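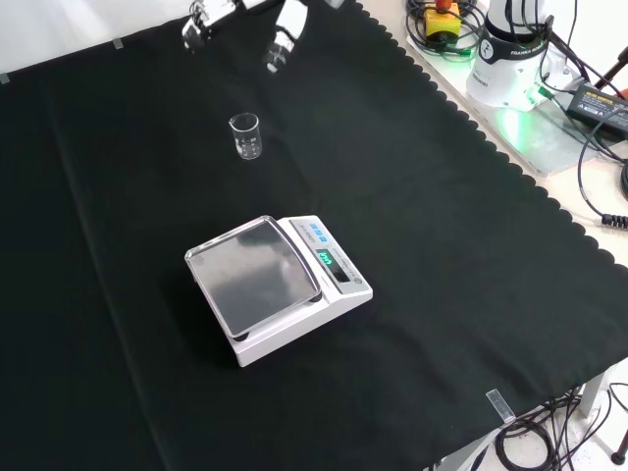

3. Weighing with the Listar bench scale

3.1 Before you start

Place the scale on a level, steady table away from fans, open windows and heaters. If you use a table cover, pull it flat and tape down the edge. A fold under one foot can tilt the scale and change the reading.

Remove the shipping card from under the pan. Plug in the adapter and let the scale warm up for 12 minutes.

3.2 Weighing into a container

1. Clear the pan and wipe it with a dry cloth.

2. Turn the scale on. Wait until the display stops changing.

3. Choose a clean, dry container. A small glass beaker is fine for most powders and liquids. Keep it beside the scale until the display is steady.

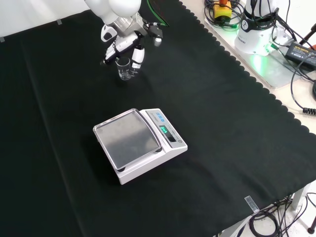 Beaker standing next to the scale, pan clear.

4. Press ZERO if the display shows anything other than 0.0.

5. Pick up the beaker by its side. Keep hands and sleeves off the pan and away from the power cord. 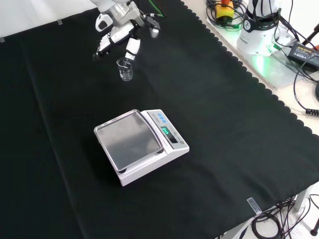 Beaker lifted clear of the table. Graduation marks are printed on the glass.

6. Set the beaker down gently in the middle of the pan. Do not drop it or slide it over the raised rim.

7. Press TARE. The display returns to 0.0 and the weight of the beaker is left out of the next reading.

8. Add your material a little at a time. Read the weight when the digits hold still.

Note: The marks on a beaker are a guide to volume only. Do not use them in place of a weight reading.

Caution: The maximum load is 900 g, container included. If your container weighs 325 g, you can add up to 575 g. Overloading can bend the pan support and is not covered by the warranty.

9. Remove the beaker. The display now shows a negative number. Press ZERO to clear it.

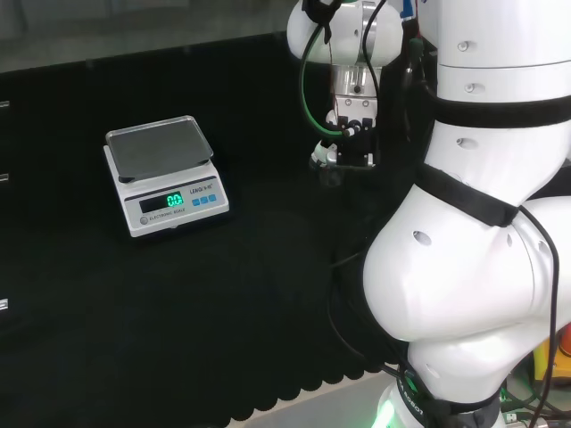
3.3 Cleaning and storage

Unplug the scale before cleaning. Lift off the pan and wash it by hand in warm water with mild soap. Wipe the body and control panel with a damp cloth. Do not spray anything on the buttons or display.

Dry all parts before putting the pan back. Do not store anything on top of the scale. Replacement pans are listed under part number 563.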